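Vicente Villalba sorted wire at the Vollness plant in Pekville for 16 years before the arms came in April. He is now, according to his badge, a cell lead. "Same chair," he says. "Better badge."

The job is harnesses and loose leads, out of the yellow trays, over 4000 pieces in a good week. His hands used to quit by lunch. These days it's his patience.

"You can't yell at it. Well, you can. Adomaitis does."

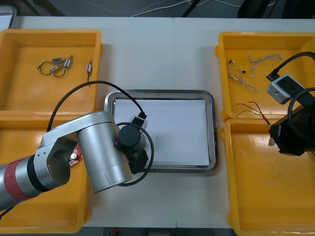 What he misses is the talk. Two people at a table will get through a whole divorce in a shift, and the arms have no opinions on Calus from payroll. He has spent the quiet learning to write the pick routines himself, for a raise of 30 cents an hour.

"I asked for a dollar," he says. "They said they'd look into it."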